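Pince à main : Cosex ou Humulard ?
Sam. 11 mars, par pince_verte

**tolbiac_robo**
Bon, je dois choisir cette semaine. Cosex à 300 €, Humulard à 675. Course 119 mm sur la Humulard, la Cosex je trouve pas l'info. Quelqu'un a les deux ?

**mlk_76**
Eu les deux. Humulard mieux finie, mais lourde au poignet au bout d'une heure. Cosex du jeu dans les doigts, vite pénible pour les petites pièces.

**pince_verte**
Pas d'accord pour le jeu. Tu resserres les vis des patins et ça bouge plus. La mienne tourne depuis juillet, 5 jeux de patins essayés, je suis revenue aux rigides.

**mlk_76**
Resserrées trois fois. Toujours du jeu. Peut-etre un mauvais lot.

**ohm_sweet_ohm**
Et le contrôleur Sutcombe, il prend les deux ? La doc dit oui, chez moi la Humulard décroche une fois sur deux.

**tolbiac_robo**
Ah mince, c'est justement un Sutcombe que j'ai. @pince_verte tu peux montrer l'usure des patins ? Et la vue qu'on a en caméra, doigts ouverts

**pince_verte**
Vue caméra, pince ouverte au dessus de la table. Regardez l'arête du patin gauche, c'est râpé sur le bord. Le droit a juste des petits points clairs. Les trous de vis restent accessibles par le dessus, pratique. 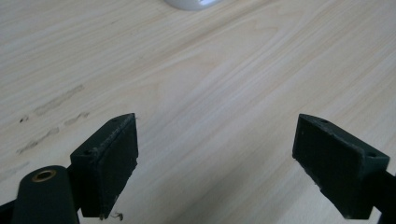

**Re: Pince à main : Cosex ou Humulard ?**

**mlk_76**
Ok les patins tiennent mieux que les miens. Je maintiens pour le jeu.

**ohm_sweet_ohm**
Sinon y a les patins Šťastný, plus souples. Faut repercer par contre.

**tolbiac_robo**
Repercer non merci. Je pars sur la Cosex, je vous redis pour le Sutcombe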